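Produkte > Vorführen & Teleoperation > Plamen Führungssatz

Plamen — Aufgaben zeigen statt programmieren

Zuletzt aktualisiert: Mai
37 Mal geteilt · 6 Kommentare

Wer einem Roboterarm schon einmal eine Greifbewegung Punkt für Punkt beigebracht hat, kennt das: Am Vormittag sitzt die Bahn, am Nachmittag steht die Kiste zwei Finger breit weiter links, und alles geht von vorne los. Mit Plamen führt man den Arm stattdessen von Hand oder aus der Ferne durch die Aufgabe, so oft man möchte, und jede Vorführung landet sauber als eigene Aufnahme auf der Platte. Wir arbeiten selbst jeden Tag damit und freuen uns immer noch, wenn jemand nach einer Viertelstunde Eingewöhnung die erste brauchbare Serie aufgenommen hat!

Der Führungssatz besteht aus zwei Führungsgriffen, dem Aufnahmegerät, einer kleinen Handgelenkkamera je Greifer und der Software Plurnen. Die Griffe liegen ungefähr so in der Hand wie eine Gartenschere. Der Zeigefinger öffnet und schließt den Greifer, der Daumen liegt auf der Freigabe, und sobald man den Daumen wegnimmt, bleibt der Arm stehen, wo er ist. Man kann also absetzen, umgreifen, sich die Schulter lockern und danach an derselben Stelle weitermachen (die Pause lässt sich später mit einem Klick aus der Aufnahme herausnehmen).

Handführung oder Fernsteuerung

Beide Wege sind eingebaut, und man kann mitten in einer Serie wechseln. Bei der Handführung schaltet der Arm auf Nachgiebigkeit, und man schiebt ihn direkt am Handgelenk durch den Raum. Das fühlt sich sehr unmittelbar an und eignet sich wunderbar für langsame Sachen mit Kontakt: Deckel aufsetzen, Stecker einführen, eine Schublade zudrücken. Der Nachteil ist, dass die eigenen Hände oft im Kamerabild sind.

Bei der Fernsteuerung sitzt oder steht man neben der Zelle und führt den Arm über die Griffe. Dafür nehmen wir sie am liebsten beim Sortieren, also überall dort, wo viele verschiedene Gegenstände in wenige Behälter sollen. Die Bewegungen werden flüssiger, man ermüdet weniger, und die Kamera am Handgelenk sieht genau das, was der Arm später ohne Hilfe auch sehen wird.

Sortieraufgaben sind überhaupt ein dankbarer Einstieg. Man braucht einen Tisch, ein paar Stoffkörbe, Schilder mit dem Namen der Sorte und eine Handvoll Flaschen oder Verpackungen. Mehr Aufwand lohnt am Anfang nicht. Unsere Bitte dazu: die Körbe zwischen den Aufnahmen ruhig ein Stück verschieben und die Schilder auch mal schräg aufsetzen. Ordentliche Vorführungen auf einem immer gleichen Tisch ergeben ein Modell, das genau diesen Tisch kann. 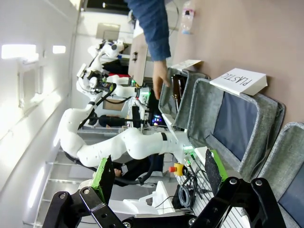
Bei der Zahl der Vorführungen gehen die Meinungen auseinander. Für eine einzelne Sorte und einen einzelnen Behälter planen wir 254 Aufnahmen ein, das ist schlicht die Größe unserer ersten gelungenen Serie, und wir sind dabei geblieben. Kommen mehrere Behälter dazu, gehen wir auf 400. Wer mit durchsichtigen Gegenständen arbeitet, sollte eher früher als später bei wechselndem Licht aufnehmen, denn klares Plastik sieht unter der Deckenleuchte völlig anders aus als am Fenster.

Was uns an Plamen besonders gefällt

Die Wiedergabe! Jede Aufnahme lässt sich sofort auf dem Arm abspielen, in halbem oder vollem Tempo, und man merkt dabei sehr schnell, wo man selbst gezögert hat. Kleine Korrekturen kann man während der Wiedergabe einsprechen oder mit dem Griff dazwischengehen — die Software legt dann eine neue Variante an und lässt das Original in Ruhe. Gerade für Fehlgriffe ist das Gold wert. Man lässt den Arm danebengreifen, übernimmt, holt das Teil zurück und hat eine Vorführung, in der das Wiederfinden der Aufgabe mit drin ist.

Auch das Beschriften haben wir in der aktuellen Fassung von Plurnen neu gemacht. Nach jedem Durchgang fragt das Programm nur noch, ob die Aufgabe erledigt ist, und nimmt als Antwort einen Druck am Griff. Kein Gang zur Tastatur mehr, kein Suchen nach dem Mauszeiger. Alles Weitere (Sorte, Behälter, Bemerkung) kann man am Ende des Tages in der Liste nachtragen.

Technische Angaben

Führungsgriffe: 2 Stück, für die linke und die rechte Hand, kabelgebunden
Aufnahmedauer je Durchgang: bis 300 Sekunden
Kamera: eine je Greifer, Halterung für das Handgelenk liegt bei
Betriebsarten: Handführung, Fernsteuerung, Wiedergabe mit Eingriff
Software: Plurnen, Installation auf einem eigenen Rechner neben der Zelle
Greifer: Zweifingergreifer mit austauschbaren Belägen
Nicht im Lieferumfang: Arm, Tisch, Rechner, Not-Halt

Zum Not-Halt noch ein Wort. Die Daumenfreigabe am Griff ist eine Bedienhilfe und ersetzt ihn nicht. Er gehört in Reichweite der Person, die führt, und zwar so, dass man ihn blind trifft. Wenn zu zweit gearbeitet wird und jemand am Tisch Gegenstände nachlegt, sprechen sich beide vor jedem Durchgang kurz ab. Wir sagen dafür laut »frei«, das reicht völlig.

Einrichtung

Kamera ans Handgelenk schrauben, Kabel mit genug Schlaufe für die letzte Achse verlegen, Griffe anstecken, Plurnen starten. Das Programm führt dann durch die Abstimmung der Griffe, bei der man den Arm einmal in alle Ecken des Arbeitsraums fährt. Bitte nicht abkürzen: Wer die hinteren Ecken auslässt, wundert sich später über ein leichtes Ziehen am Rand. Die Kamera darf übrigens gedreht sitzen, wenn es mit dem Kabel besser passt. Wichtig ist allein, dass sie danach für die ganze Serie so bleibt und beide Finger im Blick hat.

Beläge für die Greiffinger verschleißen, je nach Material recht flott. Ersatz gibt es einzeln und im Doppelpack. Nach einem Wechsel empfehlen wir ein paar frische Aufnahmen, weil neue Beläge anders greifen und sich das Führungsgefühl mit ihnen ändert.

Bezug und Beratung

Plamen wird von Cadwaladr in Prollamdale gebaut und geprüft. Leihgeräte für einen Probelauf geben wir gerne heraus, am besten mit einer kurzen Beschreibung der Aufgabe und einer Angabe zum vorhandenen Arm. Ersatzkabel und Halterungen sind lagernd, die linken Griffe sind zurzeit knapp und kommen mit der nächsten Fertigung wieder herein.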